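Can a machine do my ironing pile yet?

April 20, 2021

I have been meaning to write this one for ages, and then the washing machine finished its cycle just as I sat down, so I'll be quick before I have to go and hang everything up.

Regular readers know I get a bit giddy about chore robots. I blame my gran, who had a twin tub and treated it like a member of the family. When people ask me if machines can do the housework yet I always want to shout "some of it!" and then I have to calm down and say which bits.

So, which bits?

Floors

Yes, mostly. We have had a Gonlow going round downstairs for 2 years and I would not give it back. It gets stuck under the low bookcase, it eats shoelaces, and it once spent a whole afternoon shut in the cloakroom, but the floor gets done. A floor is a kind sort of job for a machine. It stays flat and it stays where you left it.

Dishes

The dishwasher is a robot if you ask me (my brother disagrees and we have argued about it at two Christmases). What we still haven't got is anything that will load it. Think of what's in your sink right now: a slippery glass, a fork under the water, a pan with rice welded to it. I saw a clip from Ostevau last June of an arm putting plates in a rack, very slowly and very carefully, and I cheered at the screen. Plates, though. I'd love to see it meet our cheese grater.

Shop floors

My friend Etornam Zakaria works in the stockroom at Henao, the clothing warehouse out past the ring road, and I pester him about this constantly. They have conveyors and a sorting machine that shifts around 1,000 parcels an hour, and he says you stop noticing it after a week. But the returns bench is still people. Someone opens the bag, shakes out the jumper, looks it over for make-up and dog hair, folds it and bags it again. Etornam can do 300 on a good shift and his record is quite a bit higher, which he will tell you about if you let him!

I asked him what he'd hand over first and he said the folding, straight away. Looking for marks he quite likes. Folding he does in his sleep.

Laundry

And folding is the one I really wanted to get to, as it's the chore I hate most and the one that has had me reading until midnight. Cloth is horrible stuff for a machine. A box is the same box whichever way up you hold it, but drop the same T-shirt on a bed ten times and you get ten different heaps. You have to find an edge, work out which edge it is, pick up one layer and leave the other, and lay it down without dragging the rest along. We do all that while watching telly.

So a flat T-shirt, folded into a rough rectangle with a few wrinkles across the middle, makes me happier than any backflip. I like that the edges are a bit uneven and that one bottom corner is curling up, as mine do precisely that. I like the two arms as well, with a gripper up by each corner near the collar. One hand is hopeless for laundry, try it. Blue tape all over the work surface too, which gives it the look of a school gym. 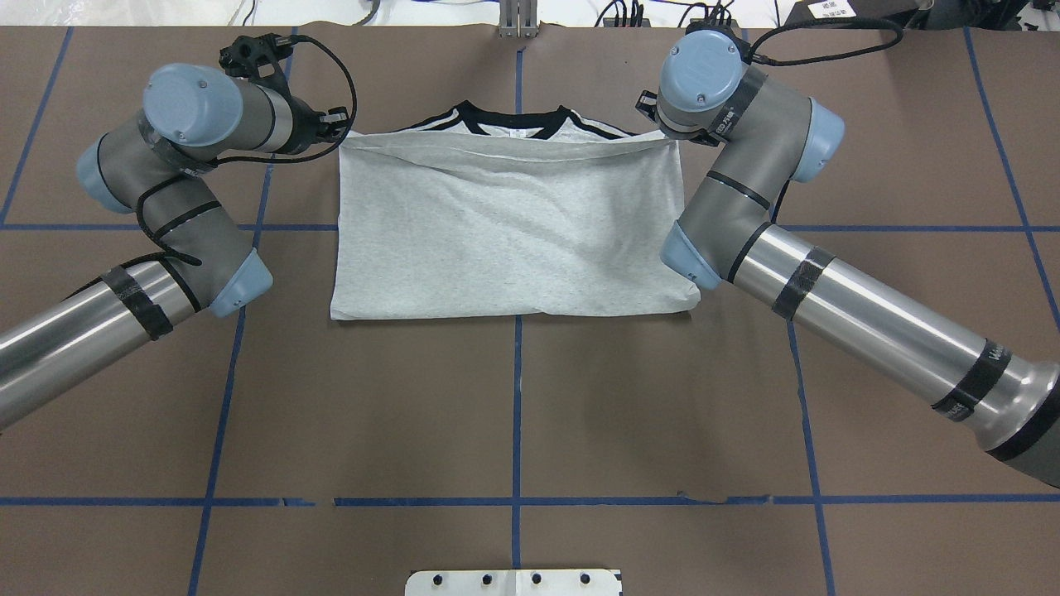 What I'd like next

A basket. I want to see the whole lot tipped out in a tangle, socks and all, and something that will dig about and find the sleeve. Then a fitted sheet, and if it can manage that I will write to Driltik and offer them my spare room.

Until then it's me and the airer. I can hear the machine beeping, so off I go. If you've got anything at home that does a proper chore without being babysat, put it in the comments, I want to hear about all of them, even the daft ones.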